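How I clear off a bed that turned into a desk
Posted May 2019 in Bedrooms

My bed is the biggest flat surface I own, so of course everything lands on it. Papers, cords, the game controller, a pen I was looking for all morning. I used to deal with it by shoving the lot to one side at bedtime and sleeping on the other half (don't judge me!). Then my friend Si-eun Tak talked me into doing it in a set order, and now it takes me one album, start to finish.

What you need: an empty tote or bin, a trash bag, a few twist ties, and somewhere to put paper. My tote is an old Broltska one with a split handle and it does the job fine.

Step 1. Big box first
If there's a cardboard box on the bed, deal with that before anything else. Look inside, decide if it stays packed, and get it on a shelf with the printed side facing out so you can read it later. I like old shipping and supply boxes for storage, but cross out the old label if you put something new in there. I once went hunting for winter hats in November and opened every single box on the shelf.

Step 2. Screens and cords
Anything with a screen goes somewhere solid, like a desk or dresser. Then the cords. Don't yank! Find one end, work back through the tangle, coil it loosely around your hand and twist-tie it. The controller goes in the tote with its own cord, if it has one.

Step 3. Paper
Crumpled paper gets opened up before it goes in the trash bag, every piece. I threw out a Karras receipt for 1379 that way and had to beg for a copy. Printed sheets go in one stack, clipped. You are not reading them now. Put them down.

Step 4. Cloth
Shake out any loose clothes or rags over the bed, so whatever is hiding in them falls where you can see it. Fold or toss in the wash.

Step 5. Little stuff
Toys, pens, caps, round things that roll toward the headboard. Sweep them into the tote with your forearm and sort them sitting down.

Last, pull the sheet tight from the foot end and run your hand over it for crumbs. If your headboard is upholstered with channels like mine, go down each groove with the brush attachment while you're at it, because dust loves those seams.

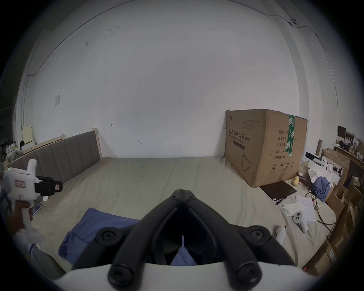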